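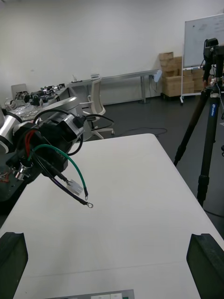
Fig. 1. View from the wrist camera, fingers open at the lower corners, the other arm at left.

Handout 4: Comparing grippers and camera positions on a wiring task

Read this before the lab session. Bring it with you, along with the trial sheet. The section on scoring has changed from the June version, so don't use the old one.

1. What we are comparing

The task is the same for every group: pick up the loose wires of a power supply board, move them clear of the board, and set each ring terminal down where a person could put a screw through it. The arms are driven by teleoperation. You are not writing a policy this week.

Two things change between runs. The first is the finger set. The second is which camera views the operator is allowed to use. Everything else stays fixed, including the speed limit on the arms and the height of the table.

Finger set A is the standard parallel pair with flat pads. Finger set B, which we call the Orholm fingers after the shop that cut them, has a narrower tip and a shallow groove along the pad. The groove is meant to keep a single wire from rolling. Whether it does is part of what you are measuring.

2. Camera views

Condition W: wrist cameras only.
Condition F: fixed camera only.
Condition WF: both.

Look at Fig. 1 again. The fingers sit at the bottom corners, and most of the view goes to the table and the room behind it. That is normal for a wrist camera when the arm is held up and looking outward. Before the fingers get close to the board, the wrist view has to be brought around to it, and operators new to the setup tend to forget this and start reaching too early. Turn the wrist first, find the board, then move in.

The other thing to notice is the hanging wires on the arm at left. One ends in a ring terminal near the table surface. From this viewpoint it is hard to judge how far above the table it is. A second view from the side usually settles it. In your notes, write down each time you had to guess at depth.

The wrist view moves with the hand, so left and right in the image are not always left and right in the room. If you lose track, stop, open the fixed view (in F and WF), and get your bearings. In W you have to go back to the home pose. This costs time and the time counts.

3. Setup checklist

Board supply off and unplugged. Check it yourself, even if the last group says they did.
Board seated in its tray, tray level.
Finger screws snug. Set B needs the shorter screws.
Zero the gripper after every finger change. If you skip this the closing force reading is wrong for the whole run.
Wrist camera post tight. Push on it lightly. If it turns, tell the instructor.
Cables clear of the full range of both arms.
Recorder running. The Plovesano recorder shows a green bar when it is getting all streams. A yellow bar means at least one camera has dropped out.

4. Gripping a bundle 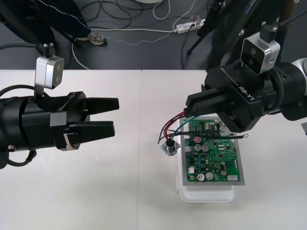

Fig. 2. Fixed camera. Right gripper closed on the wire bundle, left gripper open.

The bundle is the hard part. Each wire has its own stiffness and its own bend, and when the fingers close, the wires shift until they find a place to sit. In Fig. 2 the fingers hold the wires just above the board, and the strands hang down to the left over its upper edge. The longer black wire goes the other way, across the top of the board, with its ring terminal lying past the right edge. One grip, two directions. If the right arm lifts straight up from there, think about which end moves first and what it could drag across.

The left gripper is free at this moment. Most groups will want to use it for steadying the tray or for taking one wire out of the bundle. Both are allowed. Record which one you did, since the two are scored in separate columns.

Flat pads hold a bundle fairly well and a single thin wire badly. The Orholm tips were designed the other way around. Last year Carola Janssen ran 32 trials with each set and found that set B dropped fewer single wires, but that it sometimes split a bundle, with one wire in the groove and the rest beside it. Her runs were all done with both views on. We do not have good numbers for W alone, and that is the gap this session is supposed to fill.

Do not close at full force. The insulation will mark, and a marked wire behaves differently on the next run. Start at the low setting and go up one step at a time.

5. Controllers

Two controllers are available. Pascual is the leader arm setup, where you move a small copy of the robot and the robot follows. Ronitell is the handheld one. Each group uses one controller for the whole session. Do not switch halfway through, even if you dislike yours.

Pascual gives a better feel for wrist angle. Ronitell is easier on the shoulders over a long session but drifts a little — recenter it between trials. We are not comparing the controllers this week. Write down which one you had so the results can be split later.

6. Scoring

A trial starts when the first finger leaves the home pose and ends when the last ring terminal is down and released, or at the time limit. For each trial record:

finger set and camera condition
total time
number of regrasps
number of drops
contacts with the board (any contact by a finger, light or not)
places where you had to guess at depth

A regrasp is any full opening and closing on the same wire or bundle. Loosening the grip a little to let a wire slide is not a regrasp. In the June version it was, which is why those totals look so high.

If a finger touches one of the tall capacitors, stop the trial and mark it as a contact stop. Check that the part is still straight before going on.

The full set of earlier recordings has 778 trials. Of these, 47 have a missing wrist stream and should be left out of any camera comparison. The list of bad trials is in the course folder.

7. Questions to prepare

Short answers, a few lines each.

a. In which camera condition would you expect the most regrasps, and why?
b. Using Fig. 2, sketch a path for the right gripper that clears the board without pulling the black wire's terminal over it.
c. The wrist camera sits on a post above the gripper body. What would you gain and lose by moving it closer to the fingertips?
d. Suggest one change to finger set B that would help with bundles.

Hand in the trial sheets and your answers to Bernd Wegener. Sheets without the finger set filled in cannot be used and will be returned.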